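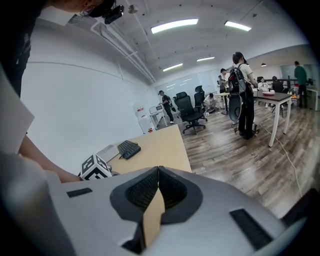
Can a machine tidy a shared office yet?

Kaja Venckus
Our office has a plank floor, desks, mesh chairs on castors and a thin white cable that runs across the floor from one of the tables. I want the floor swept and plates taken back to the kitchen at the end of the day. Budget is 2000. Is there anything that does both?

Meinrad Brunner
Sweeping, yes. Plates, no. A floor robot will cope with planks and go round the five-spoke chair bases, though it leaves a ring of dust at each one. Tape the cable down or lift it first. We run a Bravedar at Cliltthorpe over 118 square metres and it stops on loose cable more than on anything else.

Sudheer Salian
just get a cleaner, cheaper

Līga Kuusk
Agree with Meinrad on the floor. An arm on a wheeled base can pick up a plate from a clear table. In our trial in December it managed 198 plates and dropped 3, all on days when people had moved the tables. Each pick was far slower than by hand, and the arm alone was well over your budget.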